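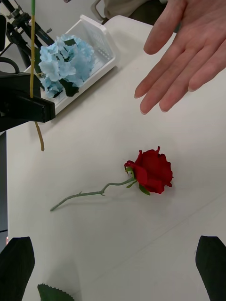
Flower shop skills go to school at Imano workshop

A robot arm learning to put together a bouquet is slower than you might expect, and a lot more fun to be around. At the Imano workshop, a small team has spent the spring teaching one to pick up artificial flowers and arrange them, and since May the arm has been getting its lessons from people who know flowers far better than they know robots.

The project is called Zekska. It's run by Hannelore Ackermann, an engineer who came to it after years of working on machines that moved boxes. Boxes, she says, are polite. They have flat sides and they stay the shape they were when you grabbed them.

"A stem rolls away from you, or it bends, or it brings its neighbor along," Ackermann said. "I love it. Every single pickup is its own little problem."

The teaching goes by two routes. In the first, a person takes hold of the arm itself and moves it through the job, down to the stem, close the fingers, up and over to the stand. The motors go slack enough for this that a beginner can do it with one hand, and the computer writes down every joint position along the way. In the second, the person sits at a desk a few steps off with a pair of hand controllers and drives the arm from there, watching the table directly or watching the view from the wrist camera on a screen.

Both ways produce the same sort of thing: a recording of what the camera saw, matched to what the arm did. The team calls each one a demo. They now have 700 of them, and the plan is to reach 2,000 before anyone starts talking about results.

Most of the demos so far were given by Lovely Policarpio, who did wedding and event flowers for years before joining the project. She had never driven a robot. Her first afternoon, by her own account, was spent mostly chasing one rose across the table with the gripper open, closing on nothing, and laughing.

"You come in from the wrong side and it just slides away," she said. "With my hand I'd never think about it. I'd have it already! With the arm you have to decide, OK, which way is this stem pointing, and then turn the wrist to go across it. I was doing that for thirty years without knowing I was doing it."

That last part is what gets Ackermann excited. When Policarpio drives, she makes choices the engineers never wrote down anywhere. She takes a rose low, well away from the bloom. She'll pass over the nearest flower for one that has more space around it. She turns a flower in the air on the way over, so that it arrives with its good side out, and she does it every time, whether she's asked to or not.

Ramesh Garg, who handles the recordings, noticed the turning first. He was going through a batch of demos late in the evening, trying to work out why hers took longer than his, and saw the same little roll of the wrist in all of them. He had been placing flowers facing any old way.

"Mine were faster and mine looked terrible," Garg said. "So we threw mine out."

He is cheerful about it. A good share of his job is throwing things out. A demo where the driver hesitates for a long time over the table gets trimmed. A demo where the flower is dropped and picked up again is kept, and marked, as the arm will drop flowers too and needs to have seen somebody recover. Garg has strong feelings about these recovery demos and wants more of them. He has asked the drivers to fumble on purpose now and then, a request Policarpio finds very hard to follow.

The flowers are all artificial. Fresh ones were tried for a short stretch and the team enjoyed the smell, but they changed from morning to afternoon, and the bruised ones piled up quickly. Artificial stems can be used over and over and put back for the next run. They come with their own troubles. Fabric petals catch on things, and leaves come loose and end up on the table, where the arm has to learn to leave them alone.

Between runs a person resets the table by hand. It sounds like the dull part, and a few visitors have said as much, but the team takes it seriously. If the rose always lies in the same place at the same angle, the arm will learn that place and that angle and very little else. So each reset is a fresh layout, with the flower pointing some new way and its neighbors shuffled around it. Madhu Bhatt, a student who does many of the resets, has taken to shutting her eyes as she lets go of a stem.

"When I look, I put it somewhere nice," she said. "I can't help it. Everybody puts it somewhere nice."
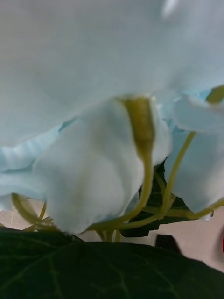
Roses are the friendly end of the job. White flowers are where the wrist camera has its hardest time, especially once several are bunched together and the arm has moved in close. A petal that comes right up to the lens goes soft and takes up much of the view, and one white bloom behind another white bloom gives very little edge to work from. Stems turn out to be the better guide. Drivers working from the screen say they stop looking at the petals at all by the end of an approach and follow the green.

Whether the arm will pick up that habit from them is one of the open questions, and Ackermann is careful about it. Early on, the team trained a first version on a small set of demos, roses only, with one flower on the table at a time. It could reach the flower most of the time and lift it some of the time. Crowded layouts were beyond it. A second version, trained on the larger set, is being prepared now, and she would like people to wait for that one.

She is willing to say that the mix of the two teaching methods has been worth the trouble. Guiding the arm by hand gives smoother motion, and new people pick it up almost at once. The drawback is that the teacher's own arms and shoulders get into the camera's view, and the arm shouldn't learn to expect them there. Remote control keeps the view clearer during the run, but it takes practice. Bhatt reckons a new driver needs some 15 tries before the controllers stop feeling backward.

Policarpio started out preferring the hand-guided way and has switched sides. She likes the desk now. She says she forgets about the arm after a while and it's just her and the flower, which she describes with her hands out in front of her, fingers pinching at the air.

There is a third person who drives regularly, Abdelkrim Ouali, and he arrived from the other direction. Ouali repairs sewing machines and has no background in flowers whatsoever, but his hands are steady and he is patient with anything small. His demos are the slowest in the collection and among the most useful. He's the one they call on for the fiddly layouts, a stem lying under another stem, or a leaf caught in the way. On a good morning he'll do a long run of these without a drop, and people drift over from the other benches to watch.

"I go in, I stop, I look, I go in again," Ouali said. "Ramesh tells me to stop less. I tell him the flower is not in a hurry."

The two have settled on a compromise. Ouali can stop as often as he likes on the way down, but once the fingers close he has to keep moving.

Local interest has been warm. Imano opens its doors to neighbors one evening a month, and the flower table has had a line at it each time. Visitors are allowed to take the controllers for 3 runs apiece. Their demos are kept apart from the main set, and Garg looks through them anyway. Children, he reports, are very good. They go straight for the flower, they don't mind missing, and they never apologize to the robot, something nearly every adult does at least once.

The next stage adds a second job. So far the arm has been picking up one flower at a time and bringing it to a fixed stand. From next month the drivers will begin showing it how to add a flower to a bunch that's already partly made, where the stem has to slip in among the others without pushing them out. Policarpio has been practicing this on her own time with the controllers, and she got a hydrangea in on the first go last week. She asked Garg whether the recording had been on.

It had been, and it went in with the rest.

Anyone who works with flowers and would like to spend a few hours as a driver can leave their name at the Imano front desk. No experience with robots is needed, and the team says it would especially like to hear from people who are left-handed.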